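Student Team Trains Gripper in Simulation Before Touching Hardware

Nov 25, 2019

The Stirnmont robotics elective has one robot arm and more students than can stand next to it. Teresa Dunne, who teaches the course, moved the first half of the term project into simulation this fall. Teams now have to submit a working grasp routine in software before they get a slot on the arm.

Zinhle Dlamini leads the team working on grasp approach, the last stretch of motion before the fingers close. Her group calls its project Sistia.

"The task sounds small," Dlamini said. "Bring an open two-finger gripper next to a block, line it up and close. Most of our errors are in the line-up."

The team runs its trials in batches of 800. Each trial starts the arm from a slightly different pose and changes the lighting and the surface textures. A trial counts as a success if the object is still held five seconds after the lift. In the first full batch, 47 trials met that condition.

"That was a bug in our frame transform," Dlamini said. "The wrist camera was defined relative to the wrong link, so every correction the controller made was rotated. We spent most of two weeks tuning gains on a system that had the wrong geometry."

After the transform was fixed, the remaining failures were mostly contact problems. One finger would touch the side of the block early and push it before the other finger arrived. The team added a slower final segment and a check on finger clearance.

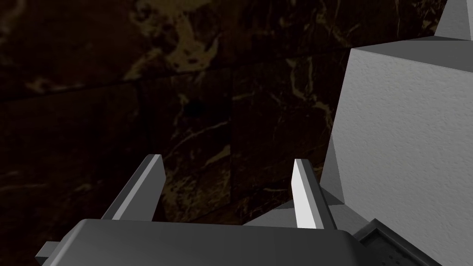 Simulated view from the Sistia project: open gripper fingers beside a faceted block, with a marble wall behind.

Background textures are swapped on purpose. Dunne asks every team to include at least one surface with strong irregular patterns, since a detector trained on plain walls tends to find edges in the wrong places later.

"Marble is unpleasant for them," Dunne said. "The veins give you high-contrast lines that have no relation to any object. If the detector follows a vein, the students see it in the logs right away."

Dlamini's team logs the estimated block pose, the commanded pose and the finger opening at every control step. Dunne reads the logs before she looks at any rendered output. She grades the failure analysis at the same weight as the success rate.

"A team can get a good number by making the start poses easy," she said. "So I ask for the distribution of start poses first."

The simulator has limits the group has had to work around. Friction is a single value per surface, and the fingers are treated as rigid. Dlamini expects the real ones to flex under load – by how much, the team has not measured.

"We will probably lose some of our success rate on the first day with the arm," she said. "I would like to know which part of it we lose and why."

The team's first hardware slot is at the end of November. The plan is to repeat a short set of the simulated start poses at reduced speed, then compare the two sets of logs step by step.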